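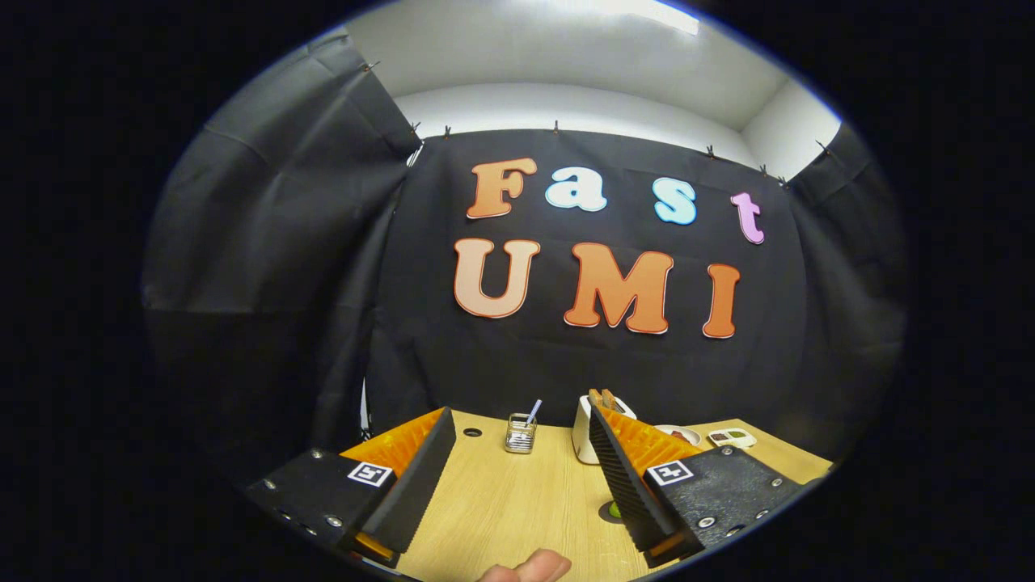

Week 4: Who pays for the mess? (externalities, part one)

Right, last week we did supply and demand with nobody else in the room. This week the neighbours turn up. An externality is a cost or a benefit that lands on somebody who wasn't part of the deal, and I think it's the most useful idea in the whole unit (I say that about three ideas a year, so take it as you like).

Let's use Werkside, our made-up river town. The Zarken dye works sells cloth at $70 a bolt. Its own costs come to $67, so the owners are happy and so are the buyers. Downstream, though, the Okabe oyster farm loses $8 of harvest for every bolt dyed. Add that in and each bolt costs the town $75 to make, and sells for $70. Everybody in the sale did well and the town went backwards!

Ways to deal with it:

Tax it. Charge Zarken $8 a bolt and see if it still wants to dye.

Cap it. Set a limit on bolts per month and let firms trade permits.

Let them bargain. Works nicely with two parties, gets ugly with over 617 households along the bank.

I lean towards the tax, but I've marked excellent essays that argued me halfway out of it, so please have a go.

Before the tute

Read the Cliditz case in your reader and work out who bears the cost before and after the levy. Bring your labelled graph on paper. We start at 2 pm and I do like to get straight into it.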